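How to Wash Microfiber Towels Without Ruining Them

A microfiber towel costs next to nothing, so people wash it with the bath mat and then wonder why it pushes water around the counter like a sheet of plastic. It takes very little to do better.

Shake the towels out over the trash first. Sort them by job, and keep the one that met the stove away from the one that does your glasses. Wash on warm with half the detergent you think you need. Skip fabric softener entirely - it coats the fibers and they stop picking anything up. Cotton stays out of the load too, unless you enjoy plucking lint off a towel whose whole career is removing lint.

Dry on low or hang them up. If a towel already feels stiff and slick, soak it overnight in a bucket with a cup of white vinegar, rinse it well and wash it again by itself.

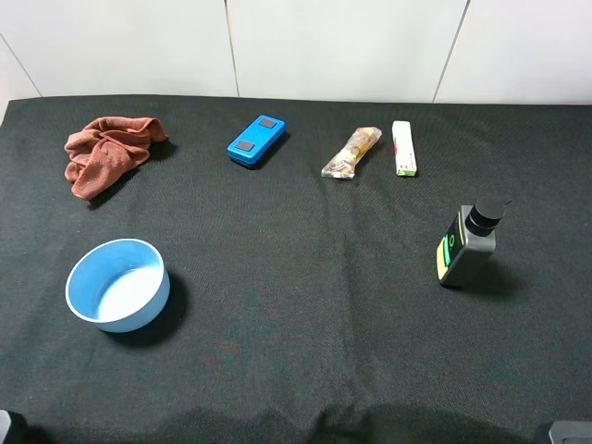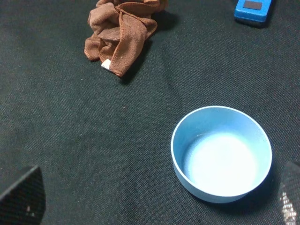

Dark woven cloth keeps every speck to itself until the light hits it.
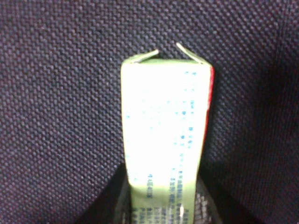 Catalina Huenchumán wrote in to say that vinegar did nothing for hers, and that what finally worked was two hot rinses with no soap at all. She had been using so much detergent that the second rinse still came out foamy. I tried it on my worst towel and she has a point, so start there if yours feel slimy.

Store them folded in a closed drawer. Mine used to live on a hook by the dryer vent, and they came off it fuzzier than they went on.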